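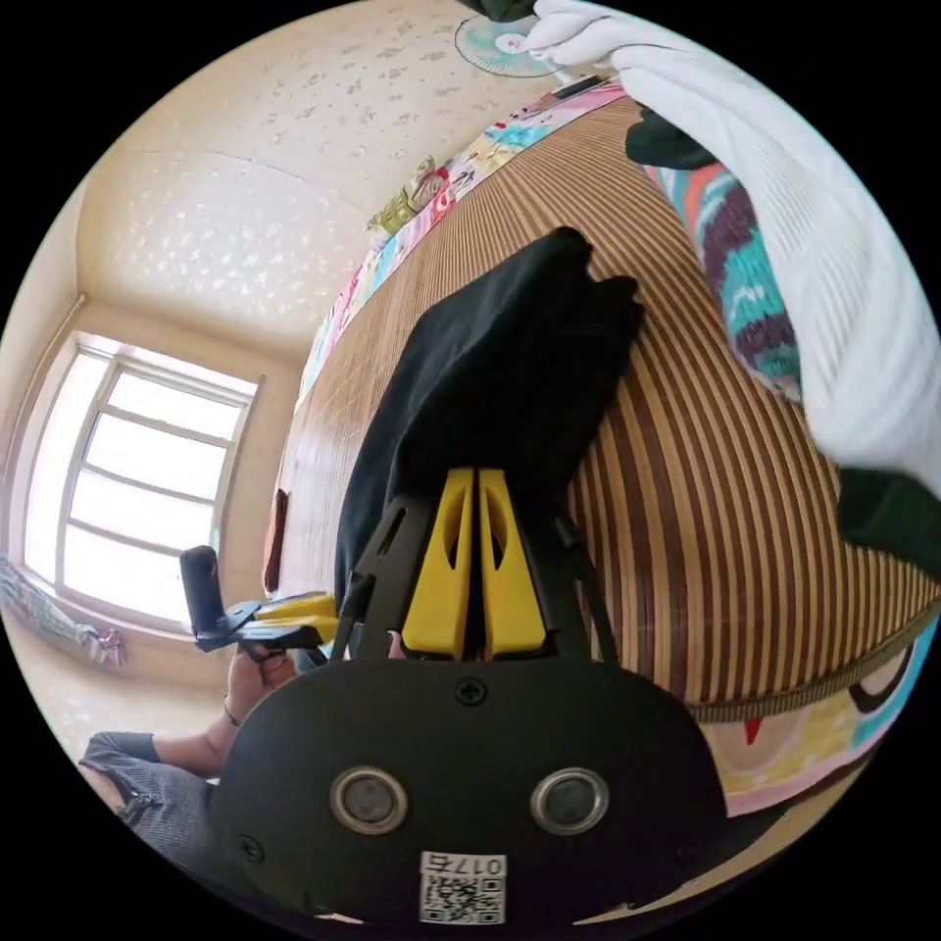 4. Open day demo – folding at the bed

Setup sheet for whoever runs the Breltis hand grippers while visitors watch. Rev 6/7/19, Ilse Martens.

4.1 Clear the near side of the mat. Dark clothes only, one piece at a time. Clean pile stays to the side.
4.2 Wipe both round sensors. Dry cloth, no spray.
4.3 Close on a fold, not a flat layer. Thick or fuzzy stuff needs a slower squeeze.

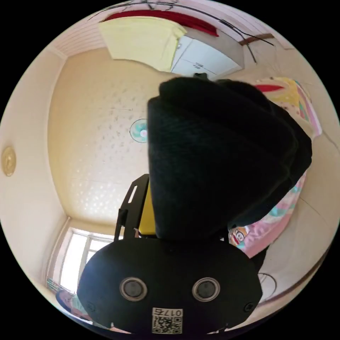
4.4 Lift slow. Count to four, then move. If it slips, open fully and start over – dont chase it.

Note: visitors stand at the door end, max 11 at a time.

4.5 Second gripper comes in from the left, finger pointed at the cloth.
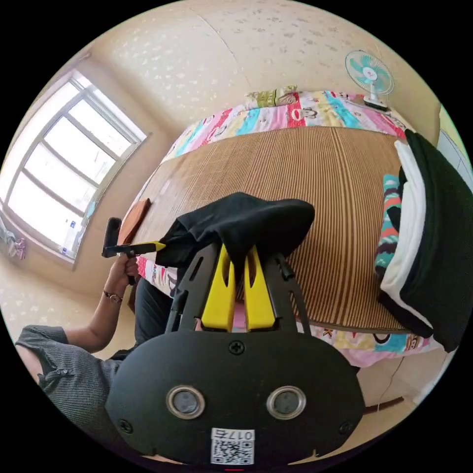 Fig. 4-2. Black garment held in the yellow fingers, second gripper at left.

4.6 Lay it down, square the far half first. Near half can hang over a bit.

CAUTION: fingers pinch. Visitors who want a try go one at the time, Dirk Mertens next to them.

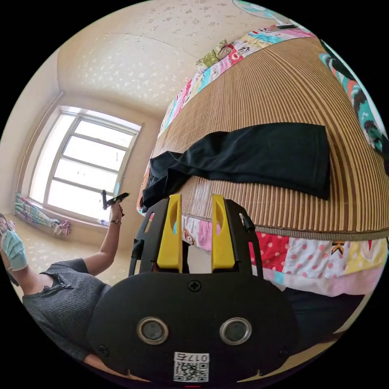 4.7 Pull the near half up and fold over. Stop at 40 minutes, swap batteries, restart from 4.1.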